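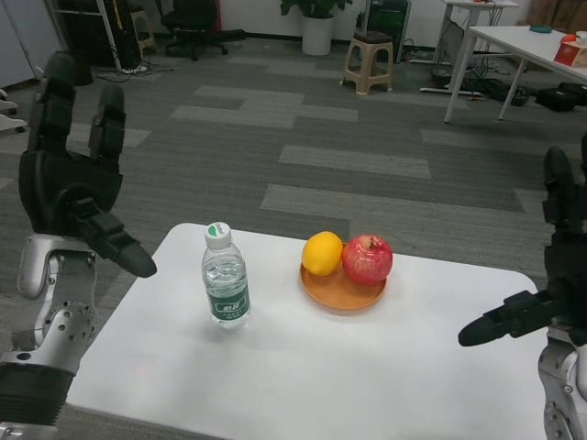

Endbridge and Trevor Institutes Open Joint Doctoral School in Condensed Matter Physics

ENDBRIDGE – The Endbridge Institute of Physics and the Trevor Institute for Materials Research have opened a joint doctoral school in condensed matter physics. The first class of 19 students began coursework in September at the Prekness campus.

The school received 383 applications for its first year. Students will be enrolled at both institutes, will have one advisor at each, and will receive a single degree issued under both names. Funding is guaranteed for four years and covers tuition, a living stipend and travel between the two sites.

Coursework takes up the first two semesters and includes many-body theory, low-temperature methods and scientific computing. Students then join one of 18 research groups, whose work ranges from thin-film superconductors to magnetic order in layered crystals. A two-week winter session at Prekness is required in the first and second years.

"Our two institutes have shared equipment for a long time, but our students have rarely shared a classroom," the institutes said in a joint statement. "The new school gives them common training from the start."

Lecture notes and problem sets will be posted on Flukik, the online course platform already used by both institutes. Selected evening lectures will be open to the public, beginning at 7 p.m. in the main auditorium at Prekness, which seats 199. Admission is free, but registration is required.

Applications for next year's class will be accepted through the end of January. Applicants must hold a master's degree in physics or a related field, or expect to complete one before enrollment. Forms are available from the admissions office of either institute.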